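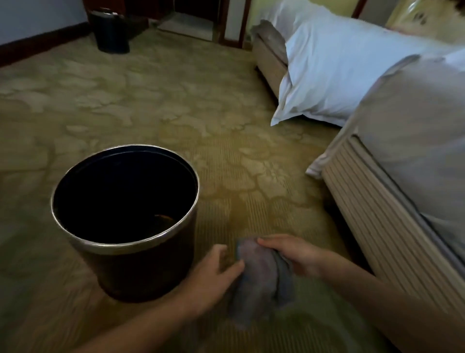
4.2 Segmenting the bin-liner task

Whether a policy can learn to line a waste bin from head-camera recordings of human hands depends, in our view, less on the number of recordings than on where one step is taken to end and the next to begin. Earlier work at Hirneo cut each episode at fixed intervals, a choice we found hard to defend. In Figure 3, top, the gray-mauve material hangs bunched between the hands, to the right of the bin, and our first labeling model called it a wiping cloth. One of our own annotators did the same. A single view gives little reason to prefer "liner" over "rag", and a label assigned from it should be treated as a guess. The model nevertheless reported high confidence, which made us doubt its scores elsewhere.

We therefore asked 2 annotators, Parveen Soomro and Waqas Butt, to mark step boundaries by hand in 132 episodes, working apart and without access to the model output. They agreed well on reaching and on release. They agreed poorly on the middle of the task, where the liner is worked at the rim. We had expected the opposite.

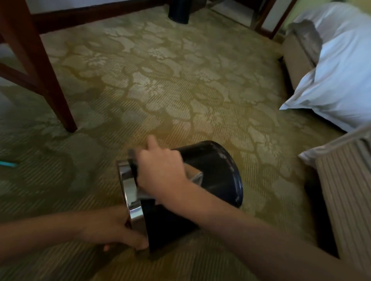
Contact is the usual signal for a boundary, and it served us badly. With a soft liner the fingers stay near the material almost all the time, so a rule based on touch returns one long step. Hand role looked more promising: in Figure 3, middle, the left hand grips the chrome rim from below while the right is curled at the gray liner near the mouth of the bin. Splitting the episode when these roles change gave boundaries closer to those of the annotators, though the gain shrank once we removed some 20 episodes in which the forearms hid the rim. We do not claim that role is a general cue. It may only suit round objects that need to be held still.

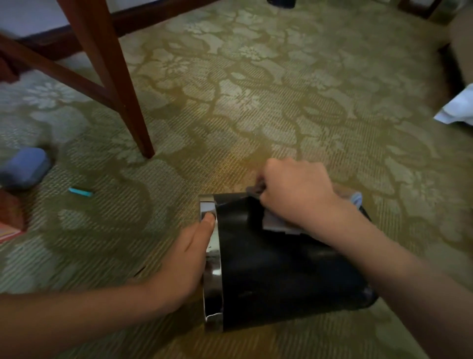
A second concern is that fitting a liner and removing one can look alike over short windows. The role-based splitter places boundaries in both cases but does not say which is under way, and the policy trained on its output inherits that gap. Adding longer context helped on the Janen rooms and did nothing we could measure on the Dhanial rooms. We have no good explanation for the difference – lighting was our first thought, but matching brightness across the two sets left it in place.

Figure 3. Head-camera views from the bin-liner task. Top: material held beside an upright bin. Middle and bottom: bin on its side, with one hand at the rim and the other at the liner.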